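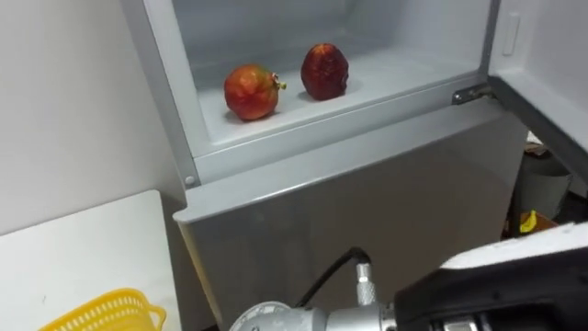
Two pomegranates in the freezer compartment.

Amura "When I Grow Up" Story Card Set, ages 3 to 6

Product code 678. In stock, last few boxes of the old print run, new ones due December.

57 picture cards, each with a job on the front and a short bit to read aloud on the back. Baker, vet, bus driver, surveyor, midwife, tree surgeon, piano tuner and so on. Girls and boys on the cards, grannies too. Made for bedtime or carpet time, one card takes about 5 minutes if they don't ask questions. They will ask questions.

What's in the box
Story cards, rounded corners, wipe clean
Fold-out town map (Hasemville, where all the card people work)
Grown-up's leaflet with things to ask and songs
Cotton drawstring bag

Not included: the Fedden wooden figures shown on the box lid. Sold seperately, see Small World.

Size: cards are postcard size, fine for little hands. Map opens out to fit a small table, or the floor.

How people use it
Pull a card from the bag, read it, find the workplace on the map. Or lay out six and let them pick who they want to be today. Older ones can do the matching game, rules in the leaflet. Goes well with dressing up. Childminders tend to buy two sets, one for the shelf and one that gets chewed.

Languages: English on the back as standard. The Benmoussa edition has English and French, same pictures, different bag colour. Pick from the drop-down before you add to basket, we can't swap once the bag's been opened.

Please note
The leaflet in this print run has the songs page upside down. Cards and map are fine. If it bothers you wait for the December lot.
Spare cards: yes, we do singles. Put the card name in the order notes, the number is only on the newer ones.

Care: damp cloth, dry flat. Not the dishwasher. Bag washes at 30, map doesnt like water at all.

Delivery: orders in by Tuesday lunchtime go out the same week. Gift wrap is brown paper and string, tick the box at checkout.

Returns as usual, box unopened please.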